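Home | About | Join | Kit list | FAQ | Contact

Tallthorpe Robot Club - Questions we keep getting
Dec 4, 2021, by Hae-won Oh

Do I need to own a robot?
No. Nearly everything in the first term is done in the simulator, on the club machines or your own laptop if it copes. You get a login at your first session.

What's Grirkadar?
The practice room. Our name for the simulated table and arm everyone starts on. Same task for all: ladle, container, clear the table in the order on your sheet.
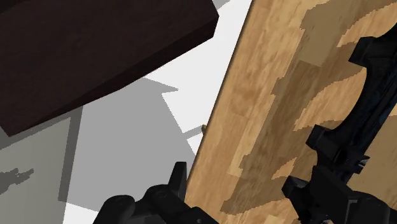 How long til I can drive the arm myself?
First night. Badly, but first night. Two to a keyboard, swap every run.

Can I use my own code?
Yes, from week three. Before that use the starter script please, or we can't help when it goes wrong. Save your runs with your intials in the file name. We had 391 runs in the shared folder last month and half were called "test".

What is on the table?
Depends on the layout. The usual one has a yellow ladle with a light blue handle, a pale open container, a round green vegetable, a big dark box and the long black bridge. Start with the ladle.
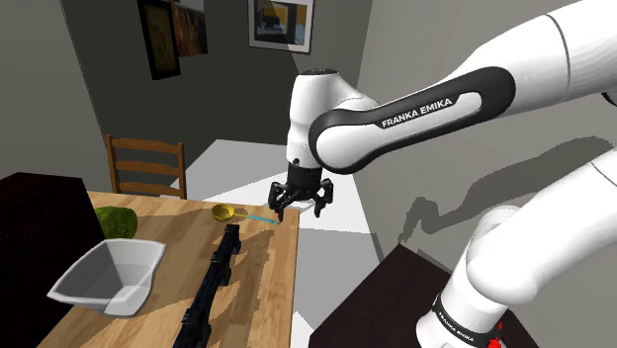 Page last changed: Sat, 16:40 (HO)

My gripper goes straight through things??
Check your time step. Then check it again. If still broken, bring the log, not a phone photo of the log.

Does knocking the bridge over lose points?
Yes, 3 each time. Moving it a bit is fine. Max score for a run is 100.

Is there a competition?
In March, against Plarkville. Teams of two or three, entries on the sheet by the door. Layout is kept secret until the day so don't ask me.
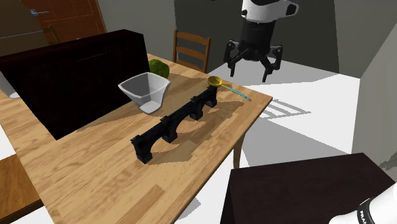 Can parents come?
To the competition yes, to normal sessions only if your under 12.

What does it cost?
Nothing for the first two sessions, then termly. Ask at the desk, prices being sorted.

Where are you?
Quintana building, side entrance. Door code changes so ring the bell. Room is upstairs, lift works.

I missed a week, what now?
Just come. Sheets are in the folder.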